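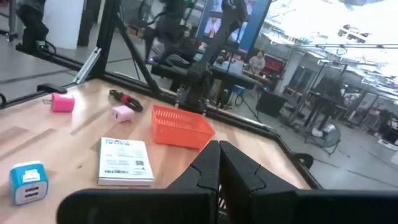
Sorting arm, Onerville shared workshop – January pics

Quick dump before I forget. Roksolana Romaniuk did the wiring, I did the brackets and most of the swearing. Code is on the Nalley branch, build 27.

Small stuff first. Chargers, the cable with the red strap, orange basket. Fingers are the stepped ones, version two. Lukian Boiko filed them by hand, took him til teatime.

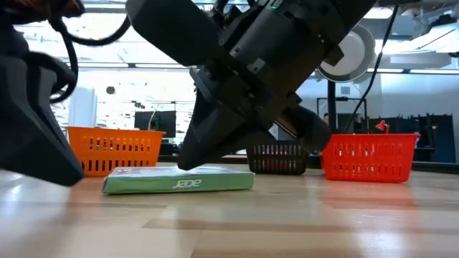 Grip force is still the headache – 641 on the dial crushes card, 86 drops it. Long boxes are worst, like the green acer one under the left finger. Trying softer pads next. More pics when theres time.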